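Visit to the Sarnamico lab at Ondcombe

The Sarnamico group held its winter open day in December, in the two-storey building at the back of the Ondcombe site. I had been once before, when most of the talk was about arms and motors. This time the programme was nearly all software, and the people showing us round were the ones who write it. These are my notes, tidied up a little and posted 2/14/24, later than I had promised.

We signed in at the desk and were given a printed sheet with four stops on it. There were 55 visitors, split into small groups, and my group started at the top of the building and worked down.

The first stop was the planner, called Kestia. It takes a list of things to be moved and a place to put them, and works out an order and a set of grasps. The old version planned the whole job before anything moved. If a packet slid while the arm was reaching for something else, the plan was wrong and the job stopped with an error. The new version plans two picks ahead and throws the rest away. After each pick it looks at the table again. Our guide ran both versions in simulation on the same heap of objects. The old one gave up at the third item. The new one carried on, slowly, and finished.

Someone asked whether looking again after each pick cost too much time. The answer was that the look itself is cheap, and most of the delay is in waiting for the arm to get out of the way of the overhead camera. They are working on letting the planner start with a partial view. That was running on a branch and we weren't shown it.

The second stop was perception, and I spent longest there. The model in use is named Camacho. It marks out the separate objects on a table and gives each a score for how easily it can be picked up. Boxes and mugs score well. Bags don't. A crisp bag has no fixed shape, it reflects the lights, and the printed picture on the front confuses the part of the model that looks for edges. Clear packaging is worse again, as the model tends to find what is inside and ignore the wrapper, so the suggested grasp is too deep. We were shown a set of results on a monitor with the grasp points drawn in. On several of them the fingers would have closed on the contents and squashed them.

Most of the training data comes from demonstrations done by hand, with a gripper that has a camera fixed to it. A person holds it and does the job, and the software works out afterwards where the tool was in each image. The demonstrations are done on ordinary shopping, piled up as it might be after somebody has emptied a carrier bag, and the point is for the bags to lie across one another. 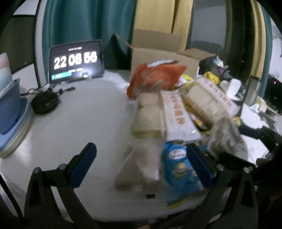 Svetozár Čierny remarked that the pile was the easy bit, and that his trouble was with time. The images and the finger positions are logged by separate processes, he said, and if the two drift apart by even a few frames the policy learns to close its fingers before it has got to the bag. He would sooner throw away a whole recording than try to stretch one stream to fit the other.

That led to the third stop, which was the tooling. I expected it to be dull and it was the most useful part of the day for me. Each recording goes through a set of checks before it is allowed into the training set. One check compares the motion worked out from the camera with the motion from the inertial sensor. Another looks for stretches where tracking was lost, which tends to happen when the tool passes close over a plain white surface with nothing for the tracker to hold on to. A third looks at blur. Fast hand movements smear the nearest objects, and the team used to reject those images outright. They now keep them, on the grounds that the arm will see the same thing when it moves quickly, and only mark them so that they can be left out of the mapping step.

The viewer for all this runs in a browser. You get the camera view on one side and the finger opening as a line along the bottom, with failed checks marked in red. You can drag along the line and the picture follows. I was allowed to try it on a batch of 190 recordings, of which 11 had been thrown out. Nine of those were tracking failures and the other two had timestamps that went backwards. The cause of the backwards ones had been found the week before: a laptop had corrected its clock halfway through a session. The recorder now uses a clock that can't be adjusted while it is running.

I asked if the checks could be run during recording, so that a person would know straight away to do it again. The tracking check can't, as it needs the complete recording. The timing one can, and it will be in the next release.

The last stop was on the ground floor, where an arm was running a policy trained on the hand recordings. The control side is fairly simple. The policy gives a short run of target positions, and a lower layer smooths them and limits the force at the fingers. The arm picked up a packet of biscuits cleanly. It missed a bag of crisps, backed off, came in at a lower angle and got it. On the next bag it hesitated over the corner for almost a minute until the engineer stopped it. She put this down to the policy being undecided between two equally good grasps and flipping between them at every update. The fix they are testing is to make it stick with a choice for a fixed number of steps.

There was tea afterwards and a short question session. Several people wanted to know when the checking tools would be released. The reply was that the recorder and the viewer will come out first, with the planner to follow once its interface has settled. The file format is already written up and there were printed copies on the table by the door. I took one. The section on clocks runs to four pages.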